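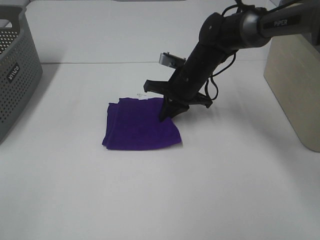
Soledad Gallegos wanted to know which fold it was, the Filholm or the plain quarter, and whether anyone had written it down.

I told her it was the quarter. Lengthwise, then crosswise, short edge to the left. The Filholm fold takes a third pass and produces an oblong, and the oblong does not stack in a Visser cabinet. The shelves at Branombridge were all Visser. They had been measured for squares.

She said her mother's towels had never been folded in quarters.

Her mother's file was number 549. The inventory ran to 2,467 lines, of which textiles took up 80. I had been engaged by the estate to reconcile the list against the contents of the flat, item by item, and to close each line with a condition code. Code 1 was sound. Code 9 was absent. Soledad had the right to attend and had exercised it every morning since January.

Line 61 read: towel, purple, hand, one. There was no remark in the margin. The previous assessor, a man from Muvitz who used green ink, had coded it 9.

"He didn't look," she said.

He had looked in the linen cupboard, which was the correct place to look. The towel was in the laundry, behind the copper pipe, rolled up and stuffed against a draught. I took it out, shook it over the tub and carried it through to the table. The colour had held well. There was dust along one side. I refolded it in quarters, as per the schedule, and pressed the air out with my palm.

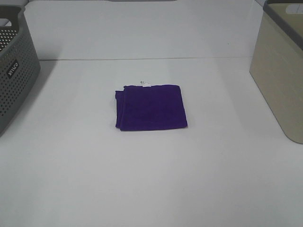 The procedure for an item coded absent and later found is to strike the old code, enter the new one beside it and initial both. I struck the 9. I then had to decide between 1 and 2, sound and serviceable, and for that the fabric has to be inspected on both faces. I opened it out again.

Soledad asked if she could do the folding this time.

The schedule doesn't specify who folds. I moved over. She laid it flat, brought the far edge towards her, turned it, and brought the side across so that it stopped short of the other by two fingers. Then she left it like that.

I said the edges were meant to meet.

"She always left a lip," Soledad said. "So you could find it in the dark and pull."

I measured it. It would still go in the Visser, with four millimetres to spare. I entered a 2, on account of the dust, initialled it, and under remarks, where I don't as a rule write anything, I put: folded by family. Line 62 was a bath mat, grey.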